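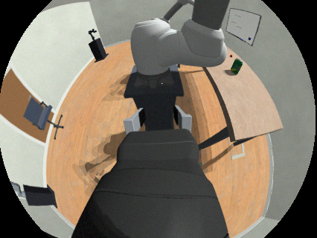 Stories > Short fiction > The Trial Room

August | by Zdislava Matoušek

We use cookies to remember your reading settings. Accept or manage choices.

The salesman from Zindik had sent a login and a bill for 550 euros, and the bill had come first.

"It's a month's rehearsal," Peter Bednárik said over the phone. "You try the robots in our room before you buy any for yours."

"Your room isn't there," said Sawsan Abu Hammour.

"It's a very good room, though."

She ran the packing side of Hodumow, which made board games and had a bad back in every family that worked for it. She had seen demonstrations before. They always went well, and then the crate arrived.

The room opened on her screen. It had a wooden floor and grey walls, and somebody had gone to the trouble of putting scribbles on a whiteboard. She distrusted the whiteboard at once. Why would you draw that, unless the rest needed company?

Kheri Barasa pulled up a stool with his sandwich. He had packed dice for years and could do it while asleep, which he had once proved.

"What's it meant to do?" he asked.

"Put the dice on the board."

"Which board?"

She pointed to the thin pale slab on the table. He chewed for a while.

"Ours have a lid," he said. "And a leaflet. And the leaflet sticks to your sleeve."

"There's no leaflet in the package we've taken."

"Is there one in the dearer package?"

She looked it up. The dearer package was called Evangelista and offered up to 65 objects, among them a teapot. There was no leaflet in that one either.

She typed in the job and pressed Start, and switched to the wide view. 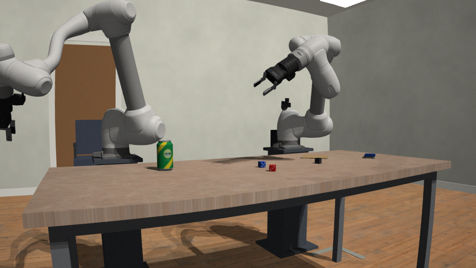
After lunch

"It's got the black one near the board," Kheri said. "Is that on or off?"

Sawsan leaned in. She couldn't tell. The report said "placed", in green letters, and gave no reason.

"I'd send that back," he said. "If a box came to me like that, I'd send it back."

She rang Peter Bednárik, who told her that the result was within tolerance.

"Whose?" she said.

He offered her another three weeks - free, if she signed by four o'clock. She asked him to put sleeves and a leaflet in the room first. He wrote it down, or said he did, and she heard no pen.

Kheri folded his sandwich paper into a square and went back to his bench.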